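Plokmont lab life, a thread – what happened when the liquid handler moved in

1/ OK so people keep asking how it's going now that half our prep bench is automated, and I keep typing long replies in the DMs, so let me just put it all in one place.

2/ Background: I'm a bench tech at a small water testing lab. Eleven of us. Since May we've had a Piltura liquid handler doing the routine transfers, the ones we used to do by hand all morning with our thumbs going numb.

3/ First thing that changed was my hands. I used to wear a wrist brace to bed! Haven't touched it in months. If that was the only thing the machine ever did for us I'd still bring it donuts.

4/ Second thing was the mornings. We used to all stand at the bench together and talk, because pipetting leaves your mouth free. Now one person loads the deck and the rest of us are at screens checking the run list. It's quieter. I miss the gossip more than I expected to.

5/ Did anyone lose a job? No. But when one of our techs left in the fall the spot didn't get filled, and we all noticed. I'd rather say that out loud than pretend it's all sunshine.

6/ Training was rough. Seven half-days with the Hukudon software, and I came out of it able to write a simple run and terrified of the red button. The newer folks picked it up way faster than the ones of us with 23 years of bench habits (hi, it's me).

7/ Also the job titles got weird. I'm now a "workflow technician," same pay band. We asked about that. We're still asking.

8/ What the machine won't do: odd volumes, rush samples, anything that shows up in a container it doesn't recognize. All of that lands on us, so the handwork that's left is the fussy stuff. More interesting, more tiring. I go home with my brain cooked instead of my wrist.

9/ My one piece of advice if your lab is about to do this – get the techs in the room before the deck layout is decided. Ours was set up for someone about a foot taller than me and it took eight weeks to get the waste bin moved.

10/ And the handwork is still very much with us. Graduated tube, clear rack, orange caps, somebody's fingers keeping things steady:

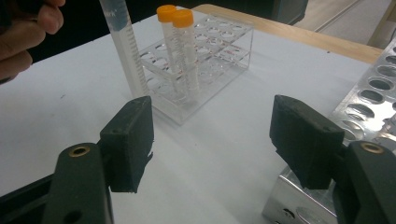 11/ Going to go load the Dogbe samples now. Ask me stuff, I'll answer on my break.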